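Stomwood Creek Names – README

Version 2, February 23, 2024

What is in this package

Stomwood Creek Names is a list of 500 place names from the valley between Ulline and Tierney. It covers fields, bends of the creek, springs, hills, footpaths and a few buildings that are gone. Most of these names were never printed on a map. I collected them from letters, farm account books and conversations with people who grew up in the valley.

The package has 3 files:

names.csv – one row for each name
sources.csv – one row for each letter, book or conversation
notes.txt – longer remarks which did not fit in a table

All files are saved as UTF-8. The separator is a semicolon, so please check your import settings before you write to me that the columns are broken.

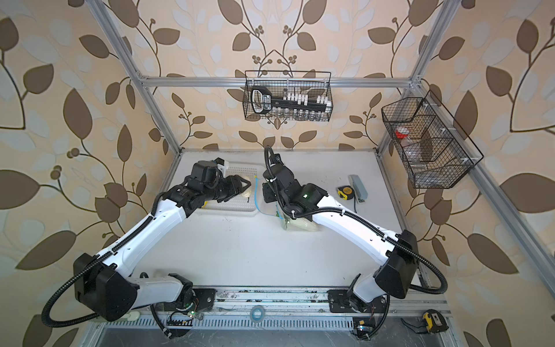 Columns in names.csv

id: a number that stays the same in all versions. If a name is removed, its number is not used again.
name: the spelling I find most common in the sources.
variants: other spellings, divided by a vertical bar. Flaker Hollow, for example, has also Flacker, Fleaker and Flaker's.
kind: field, water, hill, path, building or other.
first_seen: the year of the oldest written source. The cell is empty if the name is known only from speech.
source_id: the link to sources.csv.
sure: yes, partly or no. It tells how well I could connect the name with a spot on the ground.

There are no coordinates in this version. In version 1 I gave them for every name, and this was a mistake. Many old fields were joined together later, and one point on the map looked much more exact than my knowledge. I replaced the points with a short description in words, such as "the wet corner below the Tierney road". You will find these descriptions in notes.txt under the same id.

How spellings were chosen

I did not correct the old writers. When a farmer wrote "Medow" in his account book, it is kept as "Medow" in the variants column. The main spelling follows modern American use only for ordinary words like meadow, hill and spring. Family names inside place names stay as they are in the sources.

Names known only from speech were the hardest part. For 131 names I have no written form at all, so I wrote down what I heard. My ear is trained on another language – I sometimes could not hear the difference between two vowels which are clearly different for people in the valley. Please treat these spellings with care.
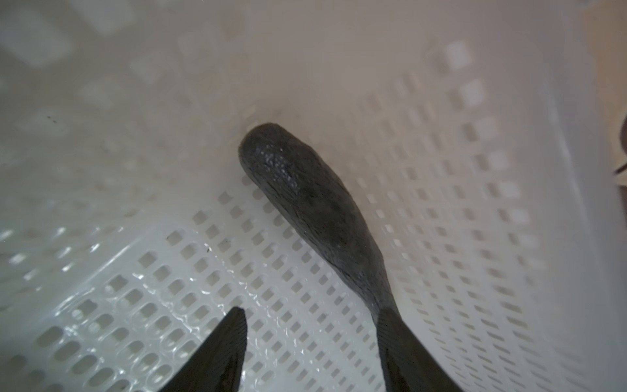
Lyle Kowalczyk wrote to me that Flaker Hollow and Flaker Bottom should not be two rows, as in his family both names meant the same piece of ground. I have kept the two rows for now, because the account book from Ulline charges rent for them separately. His remark is added in notes.txt.

Known problems

Some names appear on both sides of the creek and may be the same name moved by a family that changed farms. The kind column is weak for "Run", which can be water or a path. Letters from the Tierney side are fewer, so that side looks emptier than it was.

Corrections

Send me the id, your correction and how you know it. Gus Abernathy reads the corrections for the Ulline side together with me. The next version is planned for April, and changes from version 2 will be listed at the end of notes.txt.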